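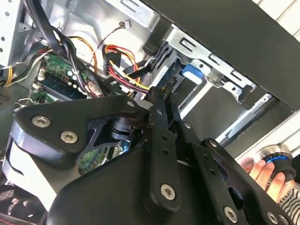
What should you disconnect first when taking apart a desktop computer?

Start with the wall cord, then everything else that plugs into the outside of the case, and only after that the cables inside.

Chapter 4
Inside the Case

In this chapter you will:
Open a desktop tower and lay it down so you can work on it
Identify the power supply, motherboard, processor socket, memory slots and drive bays
Remove and replace memory, a drive and the power connectors
Keep a parts record that another person can read
Know when to stop pulling

Words to know: standoff, caddy, retention frame, keyed connector, latch, coin cell, expansion slot, drive cage

The first three chapters were kept safely outside the computer. You learned to name the ports, to tell a dead monitor from an unplugged one, and to ask a customer whether the machine was turned on without sounding as if you were asking whether the machine was turned on. Those skills will fix a shocking share of the computers you meet. This chapter is for the rest.

A desktop tower is a metal box with a large amount of air in it. People who have never opened one expect something closer to a watch. What they get looks more like the cupboard under a sink: one heavy thing in a corner, one big flat thing at the back, and a lot of flexible stuff running between them by whatever route the assembler felt like that morning. The flexible stuff is where beginners lose their nerve, so we'll deal with it early.

Take the side panel off before you lay the case down, if the panel lets you. Some slide toward the rear after two screws. Some have a handle. Some, including the Bestard tower that many school labs bought in bulk and have regretted in smaller amounts ever since, have a lever that looks like the release and is a place to put a padlock. Look for a printed arrow. If there is no arrow, look for wear on the paint where other people have already guessed.

Now put the tower on its side with the opening up. You want gravity working on the case and leaving your parts alone. A tower that stands upright while you work will let you do everything one-handed, because the other hand will be holding the tower. Lay it down, turn it so the power supply is where you can see its label, and take a minute to look before you touch anything.

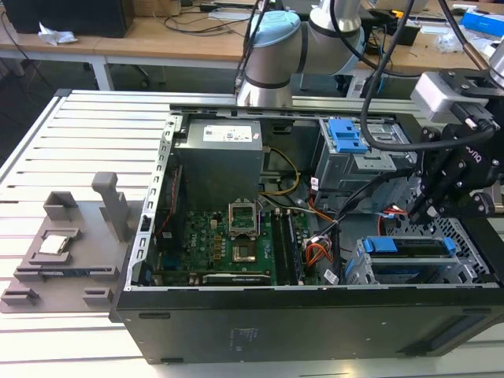

That minute is worth more than it sounds. The repair depot at Flakevholm, whose worksheets we borrow throughout this book, makes its new people spend it with their hands behind their backs. They are asked to find the power supply and follow each bundle of wires from it to wherever it ends. Most people can do this. Most people also discover that they had skipped it on every computer they had worked on before.

Here is the order in which you will meet things.

The power supply is the gray metal box near the rear of the case. Its label carries more small print than a rental agreement, and the part you care about is the table of volts and amps. You will never open the power supply itself. It can hold a charge after the cord is out, and a replacement costs less than the story you would have to tell at the hospital.

The motherboard is the big flat thing. Everything else plugs into it, leans on it or is screwed down beside it. It is held up off the metal by short posts called standoffs. When you lift a board out, check whether a standoff came with it. It will look like a screw that won't finish coming out.

The processor socket is under a hinged metal frame with a lever. When the socket is empty and the frame is up, the contacts are exposed, and this is the one place in the case where a fingertip can end the afternoon. Don't touch the contacts. Don't blow on them, either, whatever you used to do with game cartridges.

The memory slots are long and narrow with a latch at one or both ends. The drives live in cages, usually toward the front, and may be held by screws, by rails or by a plastic caddy that you squeeze and slide.

4.1 Cables and their opinions

Nearly every connector inside a modern desktop is keyed, meaning it is shaped so that it goes in one way. This has saved more computers than any textbook. It has also persuaded a generation of students that if a plug goes in, it belongs there. Keying stops you from putting a plug in backward. It won't always stop you from putting it in the wrong place.

Wire colors help a little. In a standard desktop power supply, yellow carries 12 volts, red carries 5, orange carries 3.3 and black is ground. A few makers have followed their own hearts on this, so treat the colors as a strong hint and check the label before you put a meter on anything.

To remove a power plug, find its latch. Press the latch with your thumb, hold the plug by its plastic body and rock it gently end to end as you lift. Hold the plastic. If you are holding the wires, you are no longer removing a plug, you are making two smaller repairs. A big motherboard connector that has been in place for years may need a firm grip and some patience. It should not need a foot on the case.

Thin black data cables are more forgiving, up to the moment they are not. Their plugs are small and the sockets they fit are soldered to the board by very little. Pull straight.

4.2 Slots, sockets and one small battery 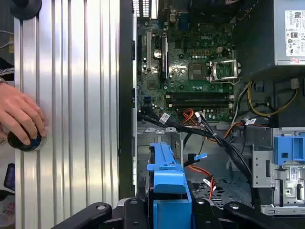

Anything that slides into the motherboard edge-first goes into a slot, and slots are easy to mix up when they are empty. Memory slots have latches at the ends. Expansion slots, which take graphics and network cards, tend to sit closer to the rear of the case so the cards can reach the outside. Color is a clue on one board and decoration on the next. Landmarks are more reliable. On the board we photographed, the coin-cell battery sits between a white expansion slot and a black one, and the two long memory slots, both empty, have small white latches at their ends. Learn your board that way, by what sits next to what, and you can find your place again after lunch.

The battery keeps the clock and, on many boards, the settings going while the computer is unplugged. When a customer complains that the computer believes it is a different year every morning, start there. Note which way up the old one was. The plus sign normally faces you.

To fit memory, open the latches, find the notch in the module and match it to the bump in the slot. Then press down on both ends with your thumbs, harder than feels polite. The latches should close by themselves. If one closes and the other doesn't, the module is half in, and a computer with half its memory in will usually beep at you or do nothing at all. It will not explain.

4.3 Drives

Take the data and power cables off before you move the drive. This sounds obvious on paper. In a case full of cables, with the caddy already halfway out and going so nicely, it becomes a surprise.
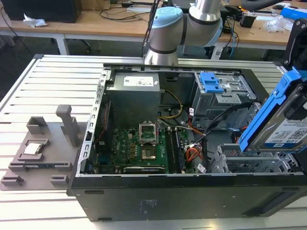

Figure 4.4. Hard drive in a blue caddy, tilted up at the right side of the case.

A caddy is a plastic tray that grips the drive so the cage doesn't need screws. Squeeze the tabs or handles, slide, and don't force it. If it stops, something is still attached. Set the drive down flat on something soft, label up, and write its capacity and serial number on your worksheet right away. Two bare drives from two different machines look alike from any distance greater than regret.

Check the whole cage area while you are in there. Many towers have more bays than drives, and an open bay is where the last technician's missing screw has gone to live.

4.4 The parts record

You will be tempted to trust your memory. The depot at Flakevholm once logged 2,490 desktops in a single year, and its rule is still that a part without a line on the sheet does not exist. The sheet is called a Misel form, after the software that used to print it. The software is gone and the name has stuck, along with a box on the second page that has no known purpose.

For each part you take out, write:
what it is
where it was (use landmarks, as in 4.2)
what was plugged into it
how many screws held it, and where those screws are now

The last item gets skipped most often. Use a tray with sections, or an egg carton, or the lid of something. The Vrettos parts tray in your lab kit has a magnet in the bottom, so keep it on the far side of the bench from your drives and well away from your lunch.

Before you begin the lab

Read all the steps on page 121 once through before picking up a screwdriver. The lab is planned for 80 minutes, including putting the machine back together and turning it on, and groups who start on the drive cage first tend to spend the last part of the period looking for a cable that is underneath it.

Check that:
the wall cord is out and you can see the end of it
you have pressed the power button once with the cord out
sleeves, bracelets and long hair are secured
your worksheet has your name on it
your drink is on another table

Warm-up

Write a sentence or two for each. Your teacher may ask you to compare with the person beside you.

Name a connector in your lab machine that could be plugged into the wrong place even though it is keyed.

Choose any part on your motherboard and describe where it is using only its neighbors. Hand the description to a partner and see whether they point at the same part.

Find the label on the power supply and copy down the 12-volt line. If you cannot read it without moving a cable, write down which cable you moved.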